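The Seven-Minute Intro Must Be Defended

My nephew sent me a track last month with the message "skip to 1.40, that's where it starts". I did as I was told and he was right, it did start there. By 2.55 it had finished. I have waited longer than that for a kettle.

Everyone who writes about dance music has to produce a column like this eventually, usually in the year their knees go, so let me get it done while I can still stand at the back of a room. Trance tracks are too short. They are about half the length they ought to be, and the half that has gone missing is the half I liked.

The old arrangement was simple enough. A twelve-inch gave you two minutes of kick drum and a hi-hat, so that the DJ had something to mix with. Then a bassline turned up. Then, if you had been good, a melody. By the time the breakdown came you had forgotten there was ever going to be one, and a room full of people in unsuitable trousers put their hands in the air and meant it. You couldn't have got that response by playing them the breakdown first. They'd have wondered where the rest of it was.

Now the breakdown does come first. I listened to the whole of the Trikotcombe compilation, released in July, and there are 18 tracks on it. I could have sworn there were only three or four, each having several goes. Every one opens with the vocal, as though the singer had a taxi outside. The label's argument, as put to me by Jagadeesh Sastry, who runs its mastering room and is far too polite to hang up on anyone, is that people decide within the first few seconds whether to stay. I asked him what sort of people. He said the sort who are listening on the bus.

I have nothing against the bus. I'd only point out that it has never once asked for an encore.
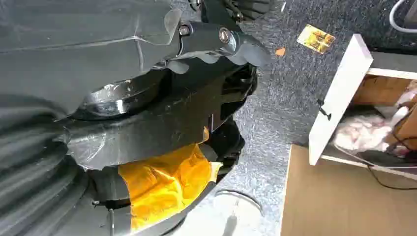
A long record lets you hear how it has been put together, and that was always a good part of the pleasure. Abelardo Restrepo, whose Sunday residency at Drestesgate is the last place I know where a set runs past four hours, builds his own tracks out of old sequences and hiss, and he leaves the seams in. You hear one loop laid over another slightly crooked, like grey tape going on over grey tape, with every crease catching the light and a couple of bolt heads on show beside it. I find this enormously cheering. The modern three-minute single has been sanded so smooth that there is nothing to hold on to, and off you slide into the next one, and the one after that is by somebody's cousin.

There is an answer to all this and I had better give it, as I'll get the letters anyway. Plenty of those long records were dreadful. I own a fair few of them. There is a Koppel remix on my shelf that lasts the length of a decent lunch and contains a single idea, which belongs to someone else. Batex once put out a B-side in which a flanger is switched on and then, I can only assume, forgotten about while the producer moved house. Length was quite often a way of filling up the vinyl, and I clapped along with the rest.

But a dull stretch in a long track did a job. You went to the bar in it. You found your friends in it, or lost them, depending on the friends. You noticed that the bassline had changed and couldn't say when. A set made entirely of good bits gives you no such chance, and after 90 minutes of it I feel as I do at a buffet where everything is pudding.

The remedy is cheap. Labels still make extended mixes, they just hide them on page 2 of the download shop under the radio edit, the radio edit instrumental and something called a "sped up version", about which I'd prefer to remain ignorant. Put the long one at the top. Let the bus people scroll for a change.

I did write back to my nephew, by the way. I sent him eleven minutes of Restrepo and told him not to skip anything. He replied that he'd really enjoyed the first track and what were the other three called.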